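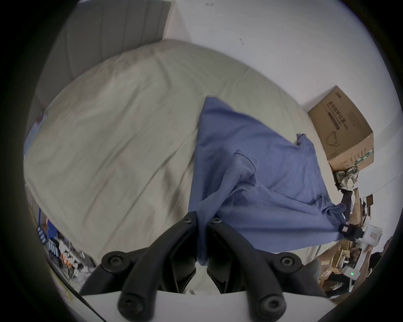 Short courses > Grenura workshop notes > Handout 4

Looking after the hand-held grippers

Last updated: March
Reading time: 4 min

I've typed these up from what I said last session, plus the bits Mahtab Naseri shouted from the back (thank you, Mahtab!). They cover one pair of hand grippers, the ones we use for cloth folding, and I'm assuming you've already had yours out of the case and pulled the trigger a few times like everybody does.

Before you start

Charge both units overnight and wipe the fingertip pads with a barely damp cloth. Lint is the main enemy here — shirts and towels shed far more than you'd think, and a pad with fluff on it lets cotton slide. Then go round the screws at the finger joints with the small driver. Snug is enough. Oluwaseun Abubakar once did his up so hard that the fingers wouldn't open again, and we lost a whole morning at Ninstead to it.

Check the lights on the base too, and route any cable away from your trigger hand. 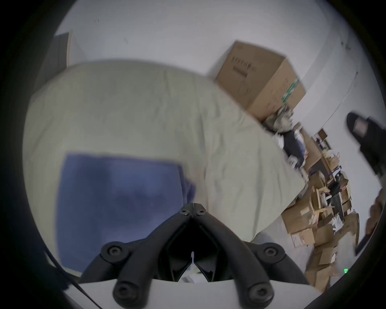 Checking the grip

Pick something soft and fairly big, a shirt is ideal, and lay it on a bed or a padded table. Take one end in each gripper and pull gently until the fold between them goes straight. You're feeling for slip, so go slowly! If one side lets go first, swap the units over and try again. Slip that moves with the unit is a pad problem, and slip that stays on the same side is probably your wrist.

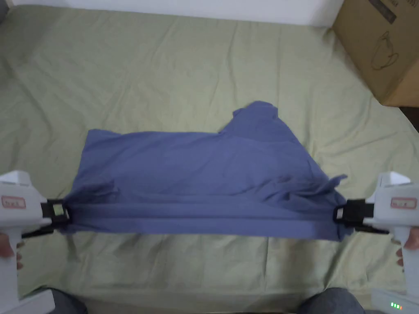
I do this 12 times per pair and write down every slip, even the feeble ones. Two or more and I change the pads on both units, never on just one, or you end up with a strong hand and a weak hand and the recordings look odd.

New pads go on with the joint screws slackened half a turn. Close the fingers on a bit of card, let the pads settle against it, then tighten. Pads in the Calvo drawer are the old, thicker sort — please leave those alone, they're for the Vindness rig.

Log sheet

Put down the unit number, slips, pads changed yes or no, and your initials. I look at the sheet after every 50 folds, and if the fingers feel gritty by then, bring the pair to me before you oil anything.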